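Put the Pay in the Job Ad

Last May I helped my niece apply for work. She had finished a two-year technician program and wanted a job within driving distance of Terness. Over three weeks we read 254 postings between us. She kept a spreadsheet, and one column was for pay. Most of that column stayed blank. 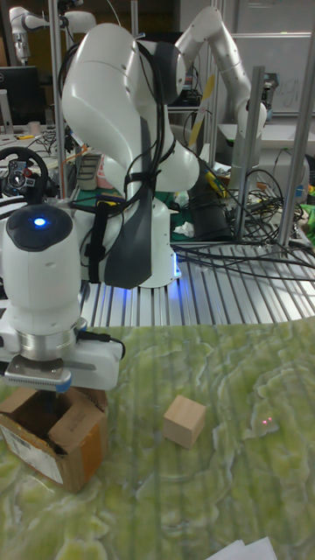
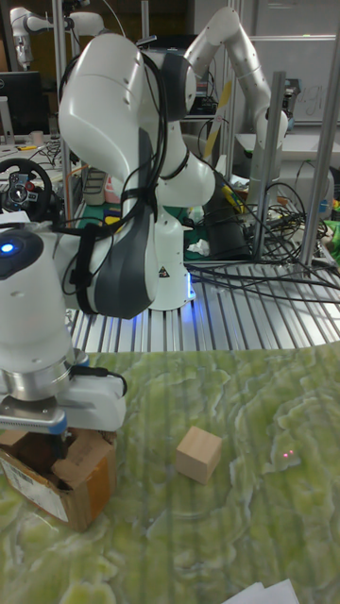 The white robot arm, with black cables bundled along it.

I spent most of my working life on the other side of this, as a hiring manager at a packaging company in Stustberg. I wrote ads without a pay figure for years. I did it the way the person before me had done it, and when applicants asked, I told them we would discuss compensation at the appropriate stage. The appropriate stage was usually the second interview. By then the applicant had taken two half days off from a current job, and we had used up four or five hours of our own people's time.

I now think this was a bad practice, and I think employers should drop it without waiting for a law to make them.

Start with the cost to the company. In my last year there we had an opening for a maintenance planner. Emil Plattner, who ran the shop floor, interviewed six people and liked one of them very much. We made an offer. The candidate was already earning $3000 a year more than our top figure, and she said so politely and withdrew. We couldn't raise the figure. Emil had to start over, and the job stayed open for another 53 days. One line in the ad would have saved everyone the trouble.

The usual argument for silence is that it leaves room to negotiate. It does, but mostly for the employer. The company knows its range and the applicant is guessing. People who guess low get paid low, and they tend to stay low, as raises are figured as a percentage of what they already make. Two people hired the same month for the same work can end up far apart after ten years. When they find out, and they do find out, you have lost the trust of at least one of them.

Another argument came from Luzius Ortner, who owned the company and whom I respected. He worried about current staff. If we printed a range, he said, people already in the job would see that new hires could earn more than they did. He was right that they would see it. My answer then was to say nothing. My answer today is that he had described a problem with our pay, and hiding the range did nothing to fix it.

I have also heard that a posted figure attracts people who only care about money. I never met many of these. I met people with rent and car payments who needed to know whether they could afford to change jobs. Asking about that is sensible, and I wish I had treated it that way when it came up on the phone.

Some employers have gone halfway. They print a range so wide that it tells you nothing, or they write "competitive." Jokier, the job board my niece used most, lets companies pick "competitive" from a menu. I would remove it from the menu. A range should be what the company really expects to pay a new person in that job. If the top is reserved for someone with fifteen years behind them, the ad can say that in a sentence.

Rahel Fuchs, who took over my position when I left, started listing pay in every ad. She told me she gets fewer applications now, down about 40 percent, and that she spends less time on each opening. Fewer people drop out late. Two long-time employees did come to her with complaints after seeing the first ads. One of them got a raise. The other got an explanation he didn't care for, and he still works there.

I don't claim this solves everything. Small firms hiring for a job they have never had before may not know what it is worth, and they should be allowed to say so. Benefits and shift schedules matter as well, and ads are often vague about those too. But pay is the first thing most people need to know, and the company nearly always has the number written down somewhere before the ad goes out.

My niece took a job at Tang in the end. The ad gave an hourly rate, and the offer letter had the same rate in it.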